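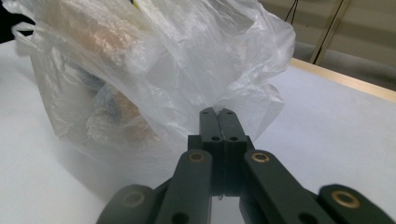

Figure 1. Gripper fingertips closed on a fold of a filled plastic bag.

3.2 Effects on the packing staff at Lurkwood

The Lurkwood site packs mixed customer orders into thin plastic bags. Before the trial, all bagging and transfer was done by hand at two benches. The Prerkberg cell took over the transfer step in December. Filling the bags is still manual.

Thin film is a hard case for a two-finger gripper. The bag has no fixed shape, the contents shift, and the handles do not stay in one place. The pinch is therefore made on a fold of film, as in Figure 1, where both fingertips can close flat against each other. A fold near the contents gives a shorter swing when the bag is lifted but raises the risk of pressing on an item.

We logged 1,213 transfers. Of these, 229 needed a person to step in, mostly to re-present a bag that had slumped after release. In 17 cases the film tore. Tears were recorded separately and are listed in Appendix B.

Job content changed more than headcount. No positions were removed during the trial. Packers reported less lifting and more waiting, and the waiting came in short, irregular gaps that could not be used for other tasks. Kelechi Ogunleye, shift lead, moved one packer from the benches to the cell on each shift. That role has no written description yet and is paid at the bench rate, which three of the packers we interviewed raised as a problem.

Training took 29 minutes per person and covered stopping the cell, clearing a bag and restarting. It did not cover how to fill a bag so that it can be gripped. Packers worked this out among themselves: heavy items low, top gathered loosely. By the second Friday most bags on the day shift were filled this way. The night shift was slower to adopt it, and its intervention rate stayed higher.

The Ramalho site uses stiffer bags and was left out of the comparison. Interview notes are in Appendix C.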